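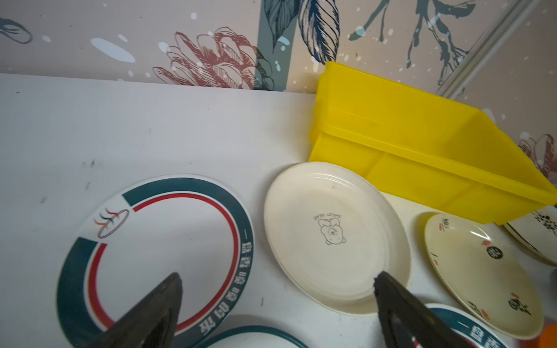
Plates and the yellow bin at the Pavodden open day.

I run the dish room at a school cafeteria, so when Pavodden held an open day in March I signed up mostly to see the plate table. My sister-in-law wanted the welding cell. We split up at the door and agreed to meet by the coffee at noon.

The building is an old Dubey warehouse out past the rail yard. Parking was bad. Inside they had 13 stations set up, each with a rope in front and somebody from the company standing next to it to answer questions. The plate table was near the back, and I got a spot right at the rope.

The job is clearing a table: pick up a plate, put it in the bin, go get the next one. Nima Golestani, the engineer at that station, told me they have logged 2,511 plate pickups since the fall.
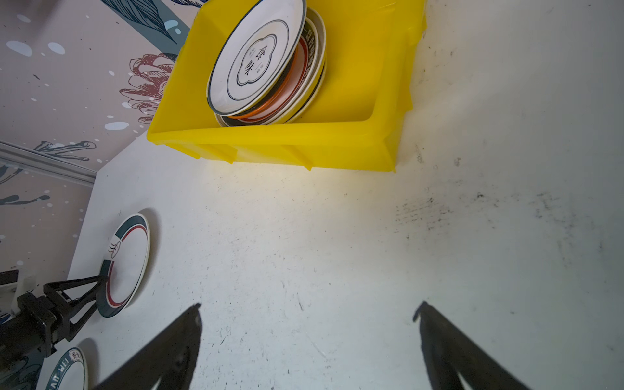

In my dish room we go through 2,000 plates on a busy day, and they are all the same plate. I asked Nima whether that would make things easier. She said yes, a lot easier, and that they mix the dishes on purpose. I could see what she meant from the bin, where plates with orange, red and dark navy on their rims were leaning in one stack. At work we rack by size and never look at the color. She said a flat plate on a flat table is still the hard part – the fingers need an edge to get hold of.

I asked about chipping. She didn't have a number for me, but she said they buy from a restaurant supplier called Funau, 100 pieces to a case, and she orders more often than she would like.

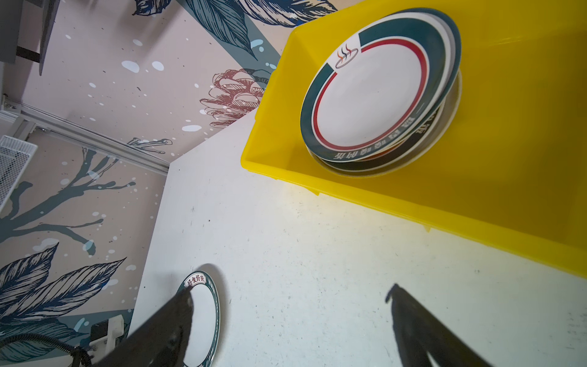 I also asked about speed, and she said a person still beats it easily. That matched what I saw. My crew would clear a table that size without breaking stride, but they would also be tired by two o'clock, and I have had trouble filling the afternoon shift all year.

I watched for half an hour, then went to look at the Pradine tray washer in the next row, a regular machine and the only thing there I could see us buying. I have the brochure on my desk. The price isn't in it, so I need to call them.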